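How I Budget for a Hand-Held Gripper Setup

So you want to collect your own folding demos and you have to ask somebody for money first. I've done this twice now, once at Buldale and once for our little laundry project at Tanasarn, and the first time I got the order of things completely wrong. I bought the hardware, then worked out what I wanted to do with it (don't do this!).

Start with the task. Write down one thing a person will do with the gripper in hand, over and over, all day. Ours was folding collared shirts. That one line settles how wide the fingers need to open, how big the table should be and how many shirts you'll want on the shelf.

Then price the grippers. I always plan for 2, even if only one person is collecting. Our quote from Dremard came to $1151 for each unit with the camera mount and printed markers included, and I put spare fingertips on the same order so we only paid shipping once. Ask whether the markers can be reprinted at your end. Ask about lead time too, in writing, and then add a couple of weeks to whatever they say. 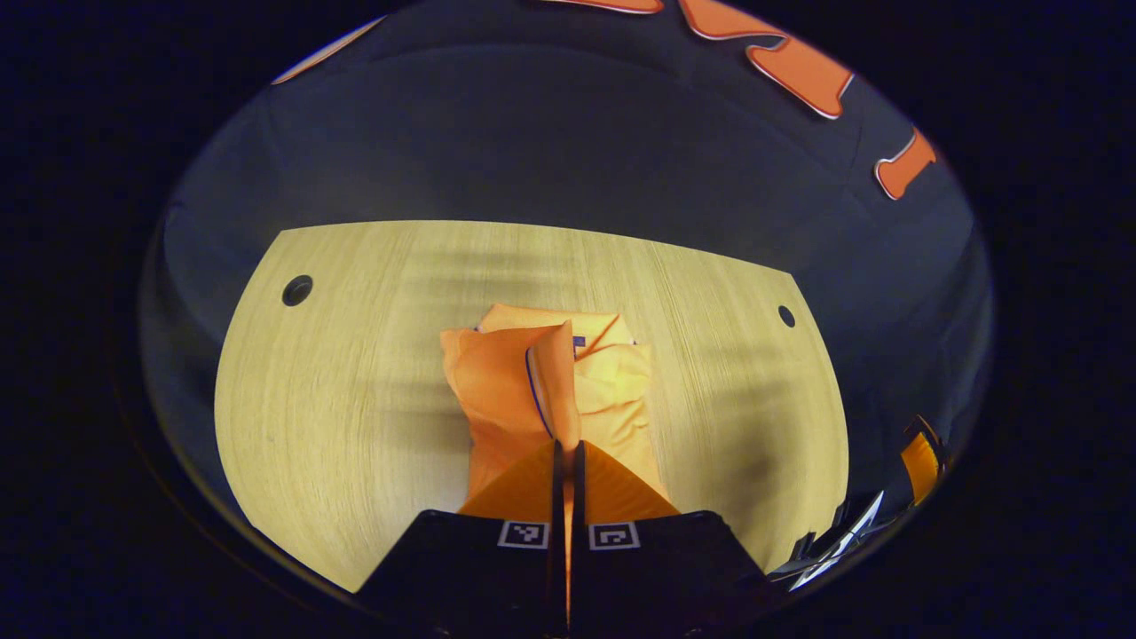
The fingers pinching a fold near the neck of an orange collared shirt.

Cloth work is hard on your estimate in ways that boxes and cups aren't. Slim fingertips are great for grabbing a single fold, so if you're offered a choice of tips, get the narrow ones and try them on your own clothes before you commit to a bigger batch. I set aside $214 for shirts and went for a mix of colors and fabrics, mostly secondhand.

Next comes the boring stuff, and it adds up fast: memory cards, chargers, a decent lamp, a table at a height your people can stand at for an hour. If you already own a desk with cable holes, use it! Just decide up front whether small items will be going anywhere near them.

Now labor. Naa Amegashie does our planning, and she makes me fill in the hours line before she'll even look at the equipment lines. Count setup, resetting the shirt between takes, and checking the recordings afterward. I left out resetting in my first plan and had to go back in March to ask for more, which was no fun at all.

Our approved total for the first round, hours included, was $3845. If yours comes out a lot higher, cut the second task before you cut the spares.

Last thing: keep the quote, the parts list and the hours in one sheet, and put the date you got each price next to it. Mine still has a Zallora price in it with no date, and I have no idea if it's any good anymore.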